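Malabanan Centre for Community Services
Equipment Review Group
Minutes of the meeting held on 14/05/2022, Ellbridge Room

Present: Efua Quaye (Chair), Mirsad Vasić, Snežana Berisha, Milovan Ivanov (minutes)
Apologies: Ilir Omerović

1. Opening

The Chair opened the meeting and confirmed a quorum. The agenda was accepted with one change: the item on dishwasher servicing was held over.

2. Minutes of the previous meeting

The minutes of the March meeting were approved as circulated. Moved M. Vasić, seconded S. Berisha. Carried.

3. Trirholm bench arm kit: report on the trial

3.1 M. Vasić spoke to his written report on the Trirholm kit, which is offered by Nandberg on a lease or purchase basis. The kit is under review for tray service in the meeting rooms and, at a later stage, for the packing bench. The members were reminded that the group's task is to recommend for or against a lease, and that no funds have been committed.

3.2 The work set for the trial was the placing of bottled water on a serving tray. Bottles were to be picked up by the cap end and set down upright. M. Vasić reported that the arm had managed this task to his satisfaction when bottles were well spaced. Results were less even when a bottle had to be set down close behind another, and on several runs the operator had stopped the arm and repeated the move.
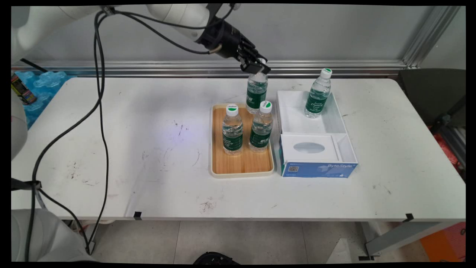

3.3 S. Berisha asked whether the speed of the arm could be raised. M. Vasić replied that the supplier advises against this until staff have finished the operator course. He added that speed was of less concern to him than the time taken to teach a new position, which he considered too long for a service where the room layout changes from day to day.

3.4 The Chair asked about cups and glassware. M. Vasić stated that neither had been included in the trial. The supplier has a softer set of fingers for such items, at extra cost, and these have been requested on loan. The Chair asked that no glassware be tried until the loan fingers have arrived and the safety sheet has been revised.

3.5 M. Ivanov raised the matter of cabling. In his view the present arrangement would not be suitable in a room open to visitors, and he asked that the supplier quote for a cable guide. Members agreed. S. Berisha noted that a guide might limit the reach of the arm and asked that this be put to the supplier in the same letter.

4. Lease terms

4.1 The Chair tabled the supplier's offer. The lease is for a term of 6 months at $500 per month, with 14 days' notice on either side. Delivery, set-up and one service visit are included. Replacement fingers are not.

4.2 S. Berisha expressed concern that the offer does not state who is responsible for damage to the arm during normal use. She was not prepared to support the lease until this was set out in writing. The Chair shared this concern.

4.3 M. Vasić asked that operator training be written into the agreement, with places for 4 staff members. M. Ivanov noted that evening staff would need a session outside regular hours.

Motion: That the group defer its recommendation on the Trirholm kit until written answers are received from Nandberg on damage, training and cabling, and that the trial continue in the meantime on the present terms.
Moved S. Berisha, seconded M. Ivanov. Carried.

5. Actions

M. Vasić: write to Nandberg on the points listed in the motion and follow up the loan fingers.
S. Berisha: review the insurance position for leased equipment.
M. Ivanov: revise the safety sheet and circulate it to members.
I. Omerović: confirm the power supply in the packing area, to be advised by the Chair.

6. Other business

M. Ivanov reported that the label printer had been returned from repair and was back in service. The colour settings remain to be checked.

7. Next meeting

The date is to be set once the supplier has replied. The Chair declared the meeting closed.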